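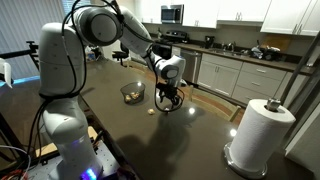

What goes in the basket and what goes in the bin?
Anything small and tan or yellowish that was in the basket at the start goes back in the basket. Anything torn, sticky or stepped on goes in the bin, and gets a line in notes.txt.

Wamwood Kitchen Tidy, read me first

Notes for whoever picks up the tidy-up set next. Written in a hurry, sorry, will fix the headings later. Covers the long table, the mesh basket and the paper towel stand. The cupboards are a seperate set (Cumus), don't mix the two.

Contents

episodes/ – one folder per tidy-up, numbered
stills/ – same numbering as episodes
notes.txt – spills, lost pieces, anything odd
layout.txt – where things start on the table
skip.txt – folders to leave out, 2 in there at the moment

Size

1,628 episodes. 185 of those start with the basket tipped on its side, the rest have it upright. 51 end with a wipe-down. The wipe-downs are in the same folders as everything else, look for "wipe" in the label.

What a tidy is

Pieces out on the table, pieces back in the basket. Nothing fancier. Sometimes only one piece is out, sometimes a good scatter. A tidy is finished when the tabletop is clear of pieces and the basket is standing on its own base. Pieces resting on the basket's rim are not in. Pieces on the floor are "lost", write it down and carry on.

Wipe-down comes after, never before. Crumbs get pushed toward the middle, then into a folded towel, then bin. Don't wipe toward the basket.

Objects

Basket. Dark mesh, wide at the top and narrower at the bottom. It tips if it's bumped up high, hardly ever if it's bumped low. Crumbs go straight through the mesh, so lift it and check underneath before calling the table clean. Rinse in the sink and dry properly. Abílio put it away damp in September and the next morning's pieces all stuck together.

Pieces. Small, tans and yellows. Label is just "piece" for all of them. We had separate names for the different colours early on but no two labellers agreed where tan stopped, so Abílio merged the lot. Old names are still in the first batch of notes, ignore them.

Paper towels. Thick roll on a round metal base, knob on top. Counts as furniture in the tidy-only episodes, stays put. In wipe-downs one sheet at a time please. A nearly finished roll is lighter and the whole stand walks when you tear, so swap it early. Spare rolls under the sink, left side.

Table. Long, smooth, grey-brown. Shows up every smear and throws back the ceiling lights. Pale pieces are easy to find on it, tan ones less so, check again from the other end if you're a piece short.

Labels

in basket
on table
on rim
lost
wipe

One label per piece at the end of the episode, plus wipe for the whole episode if it applies. "on rim" was added late. Anything from the first batch with a piece hanging over the edge of the basket will say "in basket" and is wrong, haven't gone back to fix it.

Resetting the table

Wipe, dry, basket back to its spot from layout.txt, pour the pieces out low so they don't bounce. Roll stand back on its mark. Coffee cups off the table please, and lunch. The tongs in the drawer are for toast and they stay in the drawer.

Known problems

Lights. Ceiling lights make bright spots on the table and people have labelled them as pieces. More than once. If it's white and round and hasn't moved since the last still, it's a reflection.

Shadows. Dark patches across the middle of the table, worst after 4 pm when the blinds are down and it's ceiling lights only. Pieces in shadow get missed.

Count drift. Start count and end count don't always match. Usually somthing rolled off the back edge. Check notes.txt before deleting a folder.

Two tables of contents. The old one from the Tratatis move is still in the root. Use layout.txt and the folder numbers, forget the other.

To do

– go back through first batch for rim pieces
– rename "wipe" to "wipe-down" or leave it, decide
– second basket, same shape if Figueiredo still stocks it
– proper drying rack

Changes

Latest: merged piece colours, added on rim, moved cupboards out to Cumus.
Before that: added wipe-downs.
Before that: table only, no towels.

Who to ask

Abílio Louro for labels and folder numbers. Mornings are best, he's usually gone by 3 pm. For anything to do with the kitchen itself (sink, lights, bin day) put a note on the fridge.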